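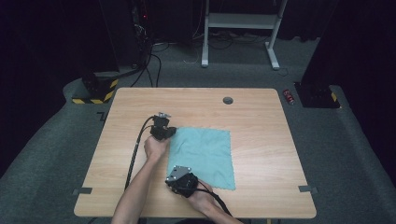
Figure 1. Both grippers at the cloth, recording table.

Jaw Opening Fault on the Right-Hand Gripper
Group project report, Clerton
Written up by Musa Bashir

1. What the project was for

Our group was asked to record a person handling small cloths with a pair of hand-held grippers, and to use the recordings to train the two-arm robot in the Ondmont lab to do the same jobs. Each recording holds the video from a camera on each gripper, the position of each gripper, and the jaw opening. The jaw opening comes from a small sensor on the trigger shaft and is saved as a number from 0 (shut) to 4,000 (fully open).

By the end of May we had 691 recordings. This report is mostly about 233 of them, which had the wrong jaw opening on the right-hand side.

2. How the fault showed up

The first trained version of the robot reached for the cloth in the right place and then failed to hold it. The left arm was fine. The right arm closed, stopped short and lifted away with nothing in it. We put this down to training and ran it again with more recordings, which made it slightly worse.

On the third day of this the right arm did something more serious. It went down with its jaws commanded wider than they can open, and the motor pushed against the end stop until the current limit tripped. There was a smell of hot plastic. No one was hurt, but two of us were standing inside the taped line at the time to watch the grasp, and we should not have been. We stopped all robot work and went back to the recordings.

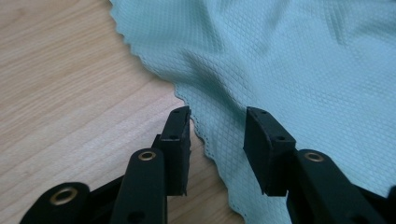

Figure 2. Gripper camera, jaws open at the cloth edge.

3. Checking the recordings

We plotted the lowest jaw reading in each recording, in the order they were made. With the jaws squeezed shut on thin cloth this should be close to zero. The left gripper gave a flat line all the way along. The right gripper was flat at first, then started to climb, and settled 400 counts too high. So a shut jaw was being saved as slightly open, and an open jaw was being saved as more than fully open. Both of the robot's mistakes fit that.

Our recording software has a check for readings above 4,000, but one of us had turned it off in the first week when it kept stopping sessions over single bad samples. It was not turned back on and there was no note of it in the log book. 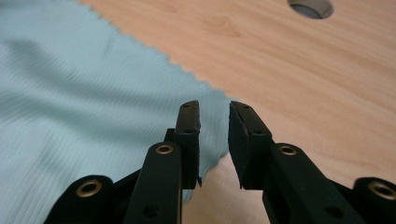
The next question was whether the reading had moved or the jaws had. If a jaw arm had bent, the readings could be right and the gripper wrong. We compared stills from early and late recordings and measured the gap between the fingers on screen with the trigger fully released. Our first try used the edges of the pads, but they are too rough and uneven to give the same answer twice. The brass eyelets were much better. In a good view there are two on each side, the gold ring stands out well against the black parts, and the centre is easy to click on. Measured between eyelets, the gap had not changed over the whole set. The jaws were fine and the sensor reading had shifted.

4. Cause

We took the right gripper apart on the bench. The sensor magnet is held in a printed cup on the end of the trigger shaft, with one grub screw. The screw was loose enough to turn with a fingernail and the cup had a shiny ring worn into it. The magnet had been creeping round a little with each hard squeeze until it came up against the lip of the cup, where it stayed. The left gripper has the same part, but its screw had been put in with thread lock by the group before us. Ours was replaced in the first week, after we dropped the gripper, and we fitted it dry.

Tomáš's first idea had been the cable, and we lost most of an afternoon swapping cables over. The reading did not change.
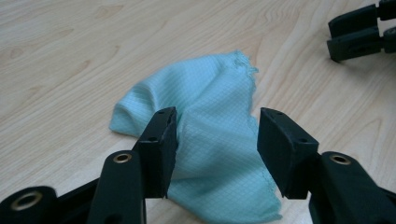

The cup was reprinted with a flat on the inside to match a flat filed on the shaft, and the screw went back in with thread lock. After 50 hard squeezes the closed reading was still within two counts of zero.

5. What we did with the recordings

For most of the 233 the offset was steady, so we subtracted it and kept them. The ones made while the reading was still climbing were harder, as the offset changes part way through a recording. We left those out. The retrained robot now closes fully on both sides. It still drops the cloth sometimes when the fabric is bunched up, but it does so with either arm.

6. Changes to the procedure

Both grippers are shut and opened fully at the start and end of every recording, and the software refuses to save if either reading is out.
The over-range check is on again – it now ignores single samples.
The robot's jaw command is limited to the real range whatever the trained model asks for. This should have been there from the start.
No one goes inside the tape while the arms are powered.
Any check that gets switched off is written in the log book with initials.

The current limit on the right arm's motor has not been tested since it tripped. We have asked for that to be done before the next group uses it.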